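4. Setting up your first self-guided walk

Read this before you download anything. The Bavdale walking pack promises a lot on its cover, and some of it holds up.

1. Open the Trorell app and choose Walks, then Bavdale Old Town. The listing says "free." It means the first 2 stops. The full route unlocks with a code from the visitor office.

2. Type in the code. If the app rejects it, check for a zero where you put the letter O. The help page suggests reinstalling, which wipes your saved maps and has never fixed a code for me.

3. Download the offline map over Wi-Fi. The file is 779 MB. Do it at your hotel, whatever the leaflet claims about signal in the square.

Note: The "two-hour walk" assumes you don't stop, eat or look at anything. Allow a morning.

4. Set the audio to Manual. Automatic mode is supposed to start each story as you reach the spot. In the narrow lanes behind Sandberg Gate it plays the wrong one, or two at once.

5. Pick your starting point. The app pushes Brelcombe Bridge, where the tour buses unload. Start at the market end and walk the stops in reverse.

Caution: The steps down to the river have no handrail. The app rates them "easy."

6. Turn off Partner Offers under Settings. These are ads for restaurants, and the "local favorite" badge is paid for.
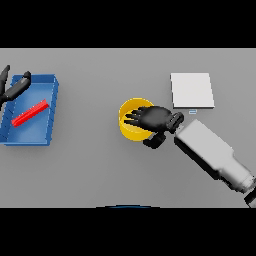

7. Save your route before you close the app. Tap Save, then go back and look for it under My Walks. The green check mark alone proves nothing.

Tickets for the tower are sold separately at the door. The app's "skip the line" pass puts you in a different line.

Section revised by Aurelia Kofler, January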